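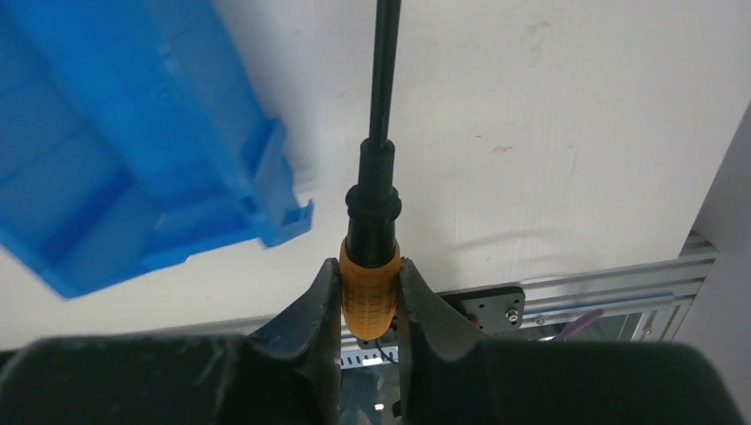

The grasping group met at 2:30 in the small room at Ideck, the big one having been booked for somebody's cake. Present: Ximena Ocampo (chair), Vikas Dixit (minutes, again). Rivadeneira sent regrets and a spreadsheet. The May minutes were approved after the word "disaster" was changed to "delay."

1. Episode count. We have 880 hand tool episodes, and 221 are still unlabeled. Ximena noted that the target is 2,000 and has been 2,000 for some time. Vikas noted that he can read.

2. Orange handle. Ximena wants every grasp on the handle, one finger on each side, with the black shaft pointing up. Vikas asked whether the model should ever see a bad grasp. Agreed that it should, and that the operators can be trusted to supply them.

3. Rejects. 89 episodes from the Vellel batch were thrown out because the operator stopped recording before letting go of the tool. Vikas was the operator. Discussion was brief and one-sided.

4. Blue bin. It stays on the left until the current set is finished, then moves. Ximena does not want a policy that has only learned "go left." A proposal to tape an outline on the table was deferred for lack of tape.

5. Labels. "Pick up thing" will no longer be accepted as a task description. Brivlow's labeling guide to be read by all. Ximena asked who had opened it. Moved to item 6.

6. Any other business. The cake was gone by the time we got out.

Action: Vikas to label the 221. Ximena to buy tape.

Shares: 4 | Comments: 3

tallbench
Which 89? Some of those were mine and they were fine.

V. Dixit
They were not yours. I wish they were.

mopsy
There was cake?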